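# Zippers, again

I spent most of April on one question: does it help a policy to see the wrist camera at a higher frame rate when the thing it has to grab is small and attached to something soft? The short answer is yes, a little, and less than I wanted. The longer answer is below, mostly so I can find it again when Marta asks.

## Setup

The task is opening a bag. Two arms, one bag on a table, zipper closed at the start. One arm holds the fabric near the end of the zipper and the other takes the pull and drags it. We call a trial a success if the zipper is open past the halfway mark when the time runs out. A trial that gets the pull and then drops it is a failure, even if it was a good grab.

The training set is 1,401 demonstrations. Yaryna and Zakhar recorded nearly all of them over the winter in the Clestovgate lab, and I cleaned them up. Cleaning meant trimming dead time from the start and throwing out any demo where the operator let go of the pull and started over more than once. I left in the ones with a single retry. I think those are the most useful demos we have, and I'll get to why.

The policy is the same one we used for the Tiêu drawer experiments. It takes the wrist views and one overhead view and predicts a short chunk of motion for both arms. I changed nothing in the network. The only thing I varied was how the wrist images were sampled and how many past ones the policy could look at.

There were 3 conditions:

1. The old setting, with one current wrist image per arm.
2. One current image plus a short history at the same rate.
3. The same history length in time, sampled more densely.

Each condition got 50 trials, with 20 of those on bags that were not in the training set. Antonina set up the bags and kept the order shuffled, so I didn't know which condition was running until I opened the logs.

## What changed

Going from the first condition to the second made a clear difference. Going from the second to the third made a small one, and I wouldn't bet on it without more trials.

Most of the gain came from the moment of contact. With a single image, the policy tends to close the fingers and then carry on as if it has the pull, whatever it has really got. With history, it can compare the view from before the close with the view after. If the pull moved with the fingers, it goes ahead. If only the fabric moved, it opens up and tries again. The single-retry demos show exactly this behavior, and when I removed them as a check, most of the gain went away.

Dense sampling seemed to help with timing. The fingers closed a bit earlier and with less hovering. It also made training slower, and Melaniia pointed out that I had used up the whole Clarari allocation for the month on it. She was right about that.

## Where it still fails

I sorted the failures by hand, going through the wrist video and putting each one in a bin. The biggest bin is pinched fabric. The fingers come together near the hardware, some of the bag bunches up between them, and the pull ends up held by the cloth as much as by the fingertips. Off-white bags are hard in their own way, with a white zipper on pale fabric and the metal as the one thing that stands out. When the fingers are this close, they also hide a good part of what the policy needs to see.

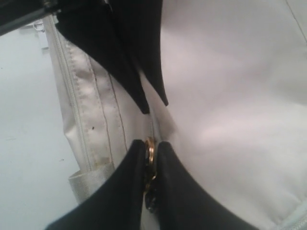
## Hidden hardware

The second biggest bin is related. Once the fingertips are near the pull, the wrist view loses it, or keeps only a glint. The overhead camera is no use at that point, with both arms in the way. So the policy is working from memory, and in the single-image condition it has none.

I tried a cheap fix, which was to add a small output that predicts where the pull is, even when it's covered. The labels came from tracking it forward from the last clear view. This worked fine on stiff bags. On soft ones the pull swings and turns over while it's covered, so the tracked label is often wrong, and the policy learned to be confident about the wrong spot. I took it out again.

The third bin is dull. The holding arm lets the bag slide, the zipper line goes slack, and the pull won't run. History doesn't help here. I think it's a force problem and we have no force sensing on the Irley fingers, only motor current, and the current signal is noisy.

## Things I'd do differently

I should have fixed the lighting before the first demo. A metal pull looks completely different in the morning than it does at 4 p.m. in that room, and I suspect some of what I'm calling variation between bags is really variation between times of day. The logs have timestamps, so I can check, but I haven't yet.

I'd also record more retries on purpose. Operators don't like doing this – it feels like making mistakes for the file – but a few dozen good recoveries look to be worth a lot of clean grabs.

Next up is rerunning the second and third conditions with the blinds down and the lamps on. If the gap between them closes, I'll drop dense sampling and give Melaniia her compute back. Yaryna also wants to try slimmer fingertips, and Zakhar has started printing a set.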